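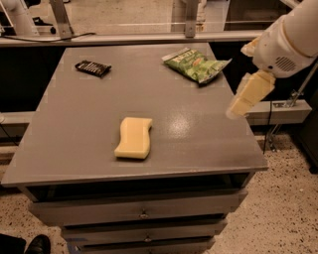
A tidy average hides where a grasping policy fails, according to Octavio Henao, and the numbers for soft items should be read before the headline figure. The Trulari group has followed that order in a report released in October, which breaks down 753 evaluation episodes by object type and by the stage at which each failure occurred.

The work concerns instruction-following manipulation: an arm with a two-finger gripper is given a short command, such as picking up a sponge or putting a snack in a drawer, and must select the correct item and complete the task. The policy, named Brendura, was first trained on a general set of manipulation recordings and then adjusted with 1000 teleoperated demonstrations collected on the group's own cabinet setup. No object models or grasp labels were supplied.

The main change from the earlier version is in how the policy commits to a grasp. The previous model predicted one short sequence of motions per camera image and executed it in full. Brendura predicts 2 candidate sequences, scores both against the command, and scores them again when the gripper is close to the object. If the ranking changes, the arm backs off and starts a new approach. The group calls this step late rescoring.

Most of the gain came from packaged food. Crinkled wrappers and half-filled bags change shape on contact, and the earlier model often closed its fingers on a loose corner that then slipped out. With late rescoring, such slips fell by roughly a third. Foam items showed almost no difference – the older model already handled them well. Errors in choosing the wrong object were also unchanged, which the authors attribute to the language side of the system, left untouched in this study.

Drawer tasks remain the weakest category. Opening a drawer by a small knob requires closer alignment than a bag or sponge, and a second look at close range does not help once the fingers themselves block the view of the knob. The report lists a wrist-mounted camera as the next step to be tested.

Rescoring adds 200 milliseconds to each approach on the lab's current computer. Henao considers the delay acceptable for tabletop work but too long for moving belts, where the team at Zusto has been running a similar policy without the added step. A joint comparison on the Ríos test line is planned – the same objects and commands will be used at both sites.

The episode logs and the failure categories are available on request. The trained model is not being released.

Filed under: Research Briefs | Manipulation | Robot Learning

Contact the news desk | © Trulari | Back to top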